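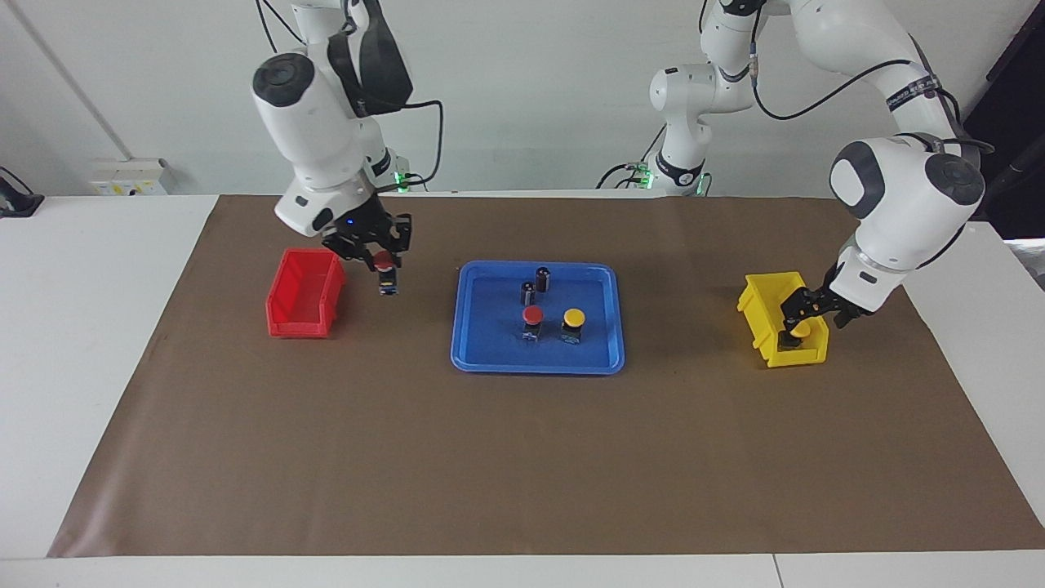

Sorting bin (small parts)

A sorting bin, also stacking bin, pick bin or open-fronted bin, is a small plastic box with a low sloped lip at the front, used to keep small parts apart by kind, colour or size. Found in workshops, repair rooms, school stores, sheds. Usually used together with a shallow tray, the mixed parts going in the tray and the sorted ones in the bins.

Contents
1 Form
2 Layout for sorting
3 Colour matching
4 Push buttons
5 Mats and table coverings
6 History
7 See also

Form

Moulded plastic in most cases. Back wall higher than the front. The lip slopes so a hand can get in without tipping the bin, and so the contents can be seen from a standing position. A rim along the top edge lets one bin sit on another. Common colours are red, yellow, blue and green – grey is sold as well but is less use for sorting by colour.

Sizes differ by maker. The Burkwood pattern, often met in British sheds, comes in 4 sizes. The smallest takes 25 push buttons of the ordinary panel kind before they start rolling over the lip.

Layout for sorting

The usual layout is tray in the middle, a bin on either side. Red left, yellow right, or the other way about, it makes no odds so long as it stays the same all session. Bins may face the sorter or be turned sideways. Turned sideways they take up less depth on a narrow table but the lip is then on one side only, and parts have to be dropped in from over the top.

Trays are shallow, with a raised rim and rounded corners. A deep tray hides the bottom layer. Blue is a popular tray colour where the parts are red, yellow or black, as all three show up agianst it.

Colour matching

Parts with a coloured cap or sleeve are put in a bin of the same colour. No label needed. A red-capped button goes in the red bin, a yellow-capped one in the yellow. Works badly for anyone who has trouble telling colours apart – a card with the word on it, taped to the back wall, is the normal answer.

Anything of a third colour stays in the tray until the end.

Push buttons

Often sorted this way in training rooms. The button has a cap on top, a body underneath and metal terminals at the bottom. Best held by the body. Terminals bend easily and are a nuisance to straighten.

Mats and table coverings

A plain mat or a sheet of heavy paper is laid over the table first. Brown is common.

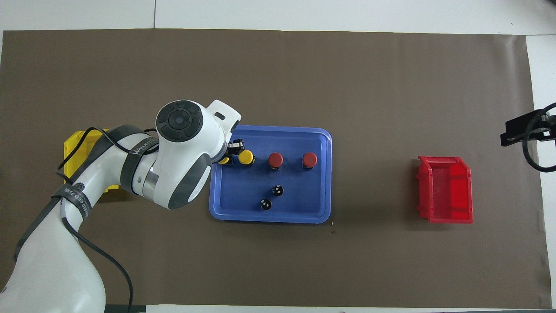
It stops small parts skating about and saves the table top from scratches. Creases should be pressed out, small screws collect in them. Paper is swapped when it gets torn or greasy, a mat just gets wiped. Leaving a strip of bare table at the edge makes it easier to lift the covering and tip strays back in the tray.

History

Wooden part boxes with a cut-down front were used in the Sustcombe clock shops well before plastic. The Rønning bin, a pressed steel type, followed and was sold in sets of 30. Heavy, and noisy. Plastic ones had taken over at the Wultby works by the time it closed, when 19 steel bins were left in the stores. Date of the changeover not known, citation needed.

See also

Parts tray
Tool board
Drawer cabinet
Bench mat

Page last edited 14 February 2021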